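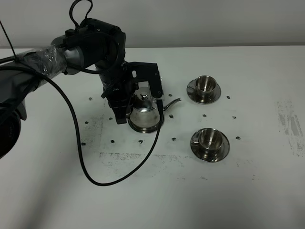 Fig. 4. Gooseneck kettle on the work surface.

Mon 29 September
By Olaia Iglesias

4.2 Placing and filling the kettle

These steps apply to the Levley stainless steel gooseneck kettle. For the care of the stand, see section 6.

1. Choose a flat, level surface. Wipe it dry before placing the kettle.

2. Turn the spout toward the side you will pour from. Keep it clear of the table edge.

3. Take off the lid and rinse the inside with cold water. Pour the rinse water out through the spout.

4. Fill with fresh water. Do not fill below the lower mark (200 ml) or above the base of the spout.

5. Refit the lid and press until it seats evenly all the way round.

6. Lift the kettle by the handle only and set it on the heat source. Center the base.

Note: A first fill should be boiled and discarded. Repeat once if the water has a metallic smell.

Caution: The lid and spout stay hot after heating. Steam can escape from the spout at any time — keep hands and face away.

Caution: Do not heat the kettle empty. If it has boiled dry, let it cool for 240 seconds before adding water.

7. After use, empty the kettle and leave the lid off until the inside is dry.

Descaling is covered in section 4.3.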